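From: Rhydian Griffiths
To: hopkin-list
Date: 7 May 2021
Subject: Re: Hopkin disc – which cut, and is the frame rate right?

Tsegereda Ayele wrote:

> I have the Marell disc of "The Gerkport Widow" and the old
> broadcast tape. The disc is shorter by 4 minutes. The sleeve
> says "complete version". I can't find a missing scene on a
> first pass. Is this a speed problem, or did Marell use the
> export print? Also, the second reel looks softer than the
> rest, and the subtitles in the harbor sequence don't match
> the ones I remember. Has anyone compared them properly?

Tsegereda,

I ran both copies side by side over two evenings. Short answer: it is the domestic cut, and most of the difference is speed. The rest is one trimmed scene and the end music. Notes follow in the order you asked.

1. Running time

The disc is PAL, so a film shot at 24 frames per second plays at 25. That takes off a little over four percent. Your tape is NTSC with normal pulldown, so it runs at film speed. Before comparing anything else, slow the disc down by the same ratio in your player. Most of the drift goes away and the first two reels then stay in sync from cut to cut.

Pitch is a separate matter. Marell did not correct it. The widow's song in the inn is close to three quarters of a semitone sharp on the disc. If you know the tape well you will hear it at once.

2. Domestic or export

The export print opens on the harbor with an English title card and drops the magistrate's dream entirely. The disc has the dream, and it has the original title over black. It also keeps the long take of the sister washing the knife, which the export print breaks up with a reaction shot. I don't see how it could be the export version.

The trim is in the dream. On the tape, the second shot of the well holds until the rope stops moving. On the disc it goes out early, in the middle of the swing, and there is a small jump in the sound. I read that as print damage. A censor's cut would have been made at the shot before, where the body is.

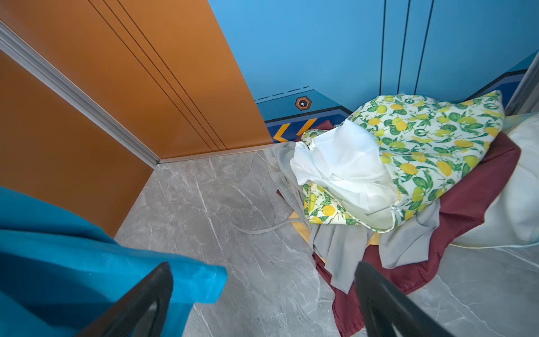 3. The soft reel

Yes, reel two is from a different element. Gwawr Foulkes posted a reel breakdown to this list last July and it agrees with what I see: grain is coarser, blacks are lifted, and the cue marks at the changeover are a different shape. The join comes at the fade after the ferry. Fluken's lab did the scan, and their leaflet in the case mentions "two sources" without saying where one stops and the other starts.

Noise reduction was used on that reel and on no other. Look at the rain against the inn wall. On the tape you can follow single drops. On the disc they smear whenever the camera pans.

4. Subtitles

The disc has a new translation. The harbor lines you remember are from the tape, where the sister says she has come "to collect." The new version has "to settle the account," closer to the dialogue but too long for the shot, and it stays up over the cut. The 16 lines in the courtroom scene are also new, and there I prefer the disc. The tape leaves half of the clerk's speech untranslated and with it the reason the brother was charged at all.

5. End music

The tape plays the theme out over black. The disc fades as soon as the last credit is gone. Bleddyn Price has a 35mm print report that lists exit music, so I take the tape as correct on this point.

I have a cut list for reels one through three, with disc and tape times in separate columns, disc times already converted to film speed. Reel four is not done. Aled Gittins has offered to check my numbers against his own copy of the tape, which was recorded from a different broadcast and may not have the dropout that mine has in the ferry scene. I will post the list once he has been through it.

If your tape has the station logo in the lower right, please tell me. Mine does not, and I would like to know if we are working from the same airing.

Rhydian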